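Dodness Grasp Planner

Grasp planning and gripper control for arms with a camera at the wrist

Dodness is the planner we always wanted to have on our own bench. You give it a wrist camera view and a goal, it gives you back a ranked set of grasps, the approach path for each one, and a closing profile for the fingers. It runs next to your existing arm driver, it talks to two-finger grippers from most makers, and it doesn't ask you to build a model of every object first. We're really fond of it, and we hope that shows in how it's put together!

What's in the package

Planner core. Takes the camera view, the arm's joint state and your keep-out zones, and returns candidate grasps in order of score. Every candidate carries the reason for its score, so you can see that grasp four lost out because the wrist would have come too near a wall.

Contact watcher. Reads finger position and motor current at 200 Hz and decides whether the fingers have met something, are still moving, or have started to slip. This is the part that got the most love in the March release. Clem Mudgway rewrote the slip detector from the ground up, and thin, shiny and round things are much easier to live with now.

Replay desk. Opens any recorded attempt and lets you scrub through it with the planner's choices drawn on top. Change a setting, press Replan, and compare the old path with the new one (no arm needed, so you can do this on a laptop on the train).

Prokard bridge. Sends jobs and results to and from Prokard if you already use it for scheduling. Leave it out if you don't.

Objects that don't fit a box

Plenty of planners wrap each object in a box and go for the middle. That's fine for cartons. It's a lot less fine for a thin pole with a clamp on top and legs at the bottom, where the middle of the box is mostly air. Dodness works from the parts it can see: long round sections, flat faces, rims, narrow necks. It looks for a stretch that the fingers can get around and then checks that the rest of the object leaves room for the wrist on the way in.

Heather Gilchrist tuned the round-section scoring, and she went after the awkward shapes first. Pipes with a wider fitting at one end are a favorite test of hers: the planner has to choose the straight run or the fitting, and keep to its choice all the way down.

Close-range view

Once the fingers are near the object, the wrist camera sees a lot of finger and not much else. Dodness keeps a mask of your gripper for every opening width, so the fingers are never mistaken for part of the thing being picked up. Worn and scuffed fingers are fine too. Run the mask routine again after you change pads, or any time the overlay in Replay desk stops lining up with the finger edges.

Clutter near the target stays in the plan as something to avoid. You can label it if you want to, but the planner doesn't need names for things in order to steer around them.

Requirements

A 64-bit Linux machine, a wrist camera with a calibration file, and an arm driver that accepts joint paths. A graphics card helps with planning time and is optional. The contact watcher needs position feedback from the gripper; current feedback is optional, though slip detection is off without it.

Ordering

Single-arm license: part 802
Lab license, any number of arms at one site: part 3511
Prokard bridge: included with both

Adeyemi handles orders and support for lab licenses. Single-arm licenses come straight from us at Drevodico, and the download link arrives with the key.

Wrist views: a microphone stand between the fingers, then a white pipe

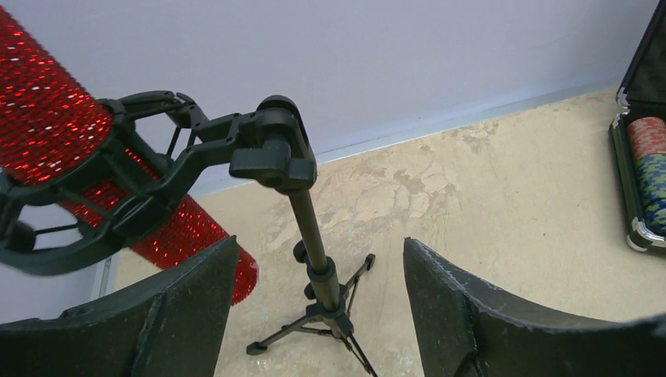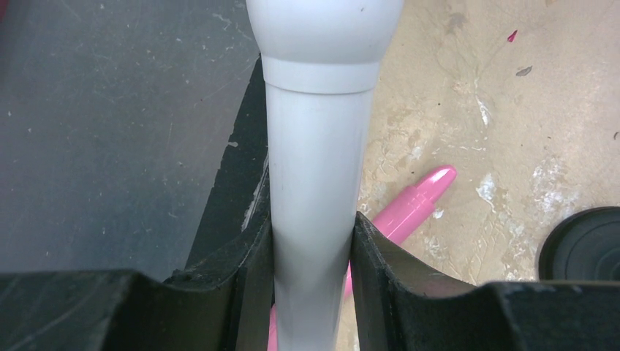 Can I use Dodness with a gripper that only opens and closes, with no position feedback?

The planner core and Replay desk will both work with it, and you'll get ranked grasps and approach paths as usual. The contact watcher will stay off, so your own code has to decide when the fingers have closed. Set the gripper type to "open/close" in the setup file and enter the full opening width by hand.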